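Turnura Chores: data card

4 min read

Turnura Chores is a set of recordings of two-armed robots attempting small household and shop-floor jobs. It was put together at the Allenholm workshop and the Breltport annexe, and is looked after by Teresa Frade. This card was last revised on July 27, 2023.

## What it is for

We wanted a plain answer to a plain question: which everyday chores can a pair of cheap arms do now, without a person stepping in? The set holds 2000 recorded attempts across 26 chores. Failed attempts are kept and marked as failed. Please don't drop them when you report results.

## Chores covered

Household: folding tea towels, pairing socks, putting cutlery in a drawer, wiping a worktop, closing jars.

Shop floor: sorting fixings, hanging small parts on pegs, threading wire hooks, bagging, sticking labels on boxes.

The full list is in `chores.txt`. Names in that file match the folder names, apart from `peg_hang`, which was renamed in November and still appears as `hang_small` in the older logs.

## What works and what doesn't

Wiping and bagging are close to usable. Sorting fixings is fine if they are spread out first, and poor if they come in a heap. Cloth is slow. Jars depend almost wholly on how tightly the lid was put on.

Anything involving thin metal is still bad. The arms can pick up a piece of wire, but turning it the right way round in the grip takes several tries, and a person would have finished long before. We would not put either arm on a paid shift for this work.

## Labels

Each attempt has a start time, an end time, a chore name and one of three outcomes: done, part done, failed. About 500 attempts were marked by 2 people separately. Where they disagreed, both marks are kept in the `second` column.

## Known problems

- Lighting differs between the two sites.
- The Palumbo folder has no sound.
- Finger wear was not logged, so grip results from early and late sessions should be compared with care.

## Use

Free for research and teaching. Write to Teresa Frade before using it in a product.

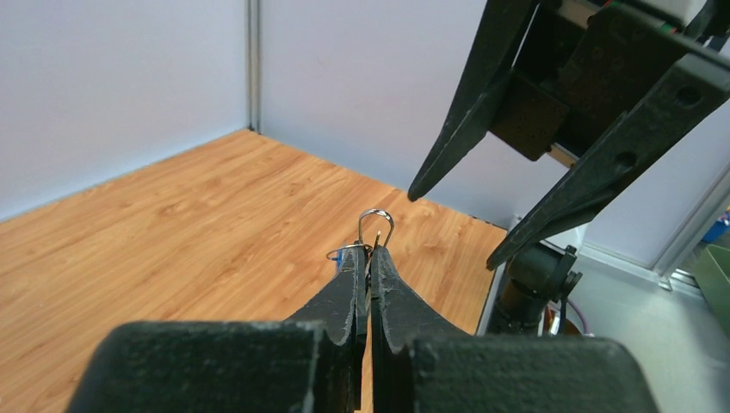 Thin-metal chores are scored on the grip as well as the outcome. A grip counts as good when the part stays upright between the fingertips, as the bent silver piece does with its loop arching over them, and as poor when it leans or slides down the seam. Scuffed edges on the gripping faces, like the ones on these two fingers, do not rule an attempt out. Grip scores are in `grip.csv`, one row per attempt, and blank rows mean the part was never picked up.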